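Filed under: Showroom & Stock / Meeting Notes

Minutes of the September range meeting, Fosari showroom

Present: Nikola Nedeljković (chair), Etornam Atinga (minutes), the sales floor team, one person from the Murnodard warehouse.

The meeting opened at 9:15. The minutes of the last meeting were accepted with no changes.

1. Sofa beds

The Prerkine sofa bed stays in the range for the winter. Customers like the wide arms, but several of them asked for a firmer seat. Nikola will ask the maker if the firmer foam can be ordered without a longer delivery time. 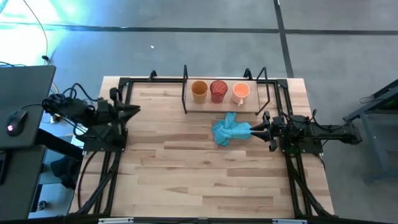 The Boersma dining range was the second point. Etornam reported that the tops sell better when there is something small on display near them, and that plain white cups look too cold next to pale wood. It was agreed to use stronger colors, a mustard-yellow cup beside a red one, standing on a raised wooden shelf. The price cards will be moved to the side, so that the top of the table stays free for customers to touch.

2. Delivery and assembly

The warehouse reported 693 orders sent out since the last meeting. Two wardrobes came back with damaged doors - both were packed with the old corner pieces. These corner pieces will not be used any more. Assembly of a Boersma table at the customer's home is now planned at 45 minutes.

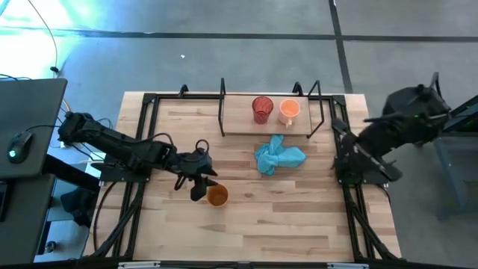
Can a customer change the delivery day after the order is paid?
The day can be changed free of charge until the order leaves the Murnodard warehouse. After that the normal second delivery fee is charged.

The sales team asked to have this rule printed on the order form. Agreed - Etornam will write the text and send it to Nikola for checking.

3. Other matters

The mattress corner needs better lighting. Two offers will be collected before the next meeting. The request for a longer lunch break was moved to the next meeting, as there was no time to discuss it.

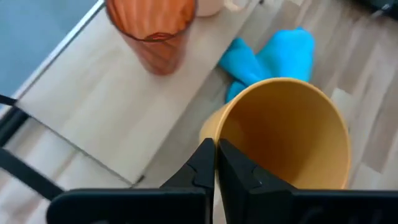
Yellow cup, item 1.

The meeting closed at 10:40. Minutes written by Etornam Atinga.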